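Notebook - Bramby cell, Friday, March

Going through the Risholm checklist for shared tabletop work and noting what we keep, what we change and what still has to be argued out with Bistholm.

Tape marks. Rule stays as written: red and blue tape only, short strips, pressed flat at both ends. A strip that lifts gets replaced before the next run. No pencil marks on the table. The layout sheet is the reference and the tape is only a copy of it, so if they disagree, re-tape from the sheet.

Speed near the work. Cap is 260 mm/s in free space and 25 mm/s once a fingertip is within 9 cm of any item on the sheet. The draft let the operator pick the slow zone by eye. Changed to a fixed value in the config, read only during runs.

Cables. The loop at the gripper has to clear the tabletop through the whole wrist range. Check by jogging the wrist to both limits with the fingers open. Charbonneau's note asks for a tie every 17 cm, but a tie close to the connector puts the bend in the wrong place. Leave that part free.

Two-cup layout, yellow-green and gray side by side at the back of the table, small item in the yellow-green one. Approach with the fingers open, from the left, and stop short of the rim.

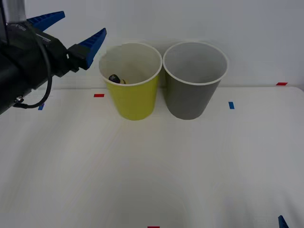 Open points

1. Cup spacing. The sheet gives cup centers but no minimum gap between rims. Paper cups shift if a finger touches the lip, and with the rims this close a push on one goes straight into the other. Propose a minimum gap, value to be measured.

2. Second arm. Current text says "parked" without defining it. Want a named pose, checked in software before the first arm gets a move command.

3. Stop test. Once per shift, both arms, logged with the time. Bistholm wants it before every run - too often in my view, but their site rules win if the cell moves there.

4. Finger wear. No limit given for the ridged faces. Ask Risholm what they use.

Next: rewrite section on parking, then retest the slow zone with the new config.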